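Garkby card payments: what changes for small shops
Thread, 09/06/2020

I've had a lot of messages about the switch from Birnia to Garkby, so I'm putting the answers in one place. I run a small craft supplies shop in Humevdale and moved over in March.
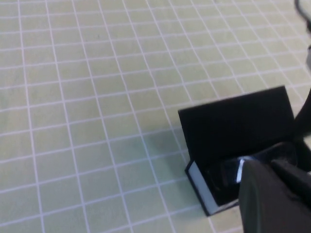

1/ Who has to move

Anyone on the old Birnia terminal contract. Birnia sold its small-merchant accounts to Garkby, and 248 shops and stalls in the Humevdale area are on the list. If you signed through Cheung, the reseller, you are on it too. Cheung still answers the phone but can't change your rates any more.

2/ Dates

You get 14 days from the letter to accept the new terms or leave. Leaving in that window costs nothing. After that the old exit fee comes back in, and mine would have been £97. Check the date printed on the letter, not the day it landed on your mat. Mine took four days to arrive.

3/ The terminal

The old Birnia reader stops working when your account moves. Garkby sends a new one. It connects to wifi or a SIM, and the SIM is included. The old reader has to go back in the prepaid bag. Keep the postage receipt. I was billed for a missing reader and the receipt got it cancelled the same week.

4/ Fees

Debit cards went down slightly for me. Credit cards went up. Business credit cards went up quite a lot — worth knowing if you sell to schools or other traders. There is no monthly minimum now, so a market stall that shuts for the winter will probably do better than before.

5/ When the money arrives

Birnia paid out the next working day. Garkby pays out after two. In the first week this left a gap, and I had a supplier bill of £233 due right in the middle of it. Move a bit of money across beforehand if your account runs low at the end of the month.

6/ Refunds

Refunds on sales made before the move can't go through the new terminal. You log in to the old Birnia site and do them there. That login stays open for six months. Download your statements while you're in, as they don't carry over.

7/ Online payments

If your web shop used the Birnia button, you need a new bit of code from Garkby. It took me one evening, mostly waiting for a confirmation email. Test it with a small order first. Mine was taking payments but not marking the orders as paid until I changed the return address in the settings.

8/ Phone orders

Switched off by default. You have to ask for them and they want a form filled in. Allow a week.

9/ Someone asked if I'd stay. For now, yes. I'll look at the rates again when the first full quarter is in.

10/ Edit to post 3: the return bag is in the bottom of the box, under the card insert. Several people have missed it.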